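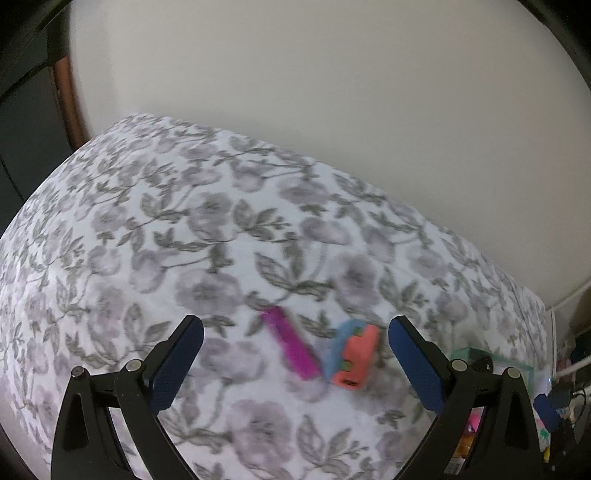 The Viser 248 is a contactless palm vein reader made by Lasell, a maker of access control gear based in Flekuvville. It identifies people by the pattern of veins under the skin of the hand, which it picks up with near-infrared light. The user holds a palm above the glass for a moment and is let in, or holds it there for rather longer and is not.

Design

The reader is a squat grey box with a glass window on top and a ring of coloured lights around it. White means ready, green means accepted and red means refused. Amber is listed in the manual as "other". The housing is sealed against dust and light rain, though the maker advises against mounting it in direct sun, as strong daylight contains enough infrared to wash out the scan. An optional hood is sold separately — a fair summary of Lasell's approach to accessories in general.

Deep blood in the veins absorbs near-infrared light more strongly than the tissue around it, so the veins show up as dark lines. The reader turns these into a template, encrypts it and discards the original capture. Templates are stored on the unit itself or on a server. A standalone unit holds 443 users with both hands enrolled. Enrolling a third hand returns an error message, so somebody at Lasell evidently considered the matter.

Connection

The Viser 248 takes power and data over a single network cable. An older serial port is kept for door controllers that were installed before anyone now in the building was hired. Configuration is done through a browser page, which logs the administrator out after 20 minutes whether or not they have finished.

Firmware

Early firmware had trouble with cold hands, in which the surface veins narrow and give a fainter pattern. Users arriving on winter mornings were refused until they had warmed up, preferably indoors, behind the door they were trying to open. Version 107 widened the acceptance range and added a second scan at higher brightness. The release notes describe this as an improvement to "seasonal behaviour".

Variants

The Abernathy edition has the same sensor in a slimmer housing meant for desks, with a folding wrist rest and no weather sealing. It is used mostly for logging in to computers. Templates made on one model can be read by the other, provided both run the same firmware. The wrist rest is also available on its own, in grey.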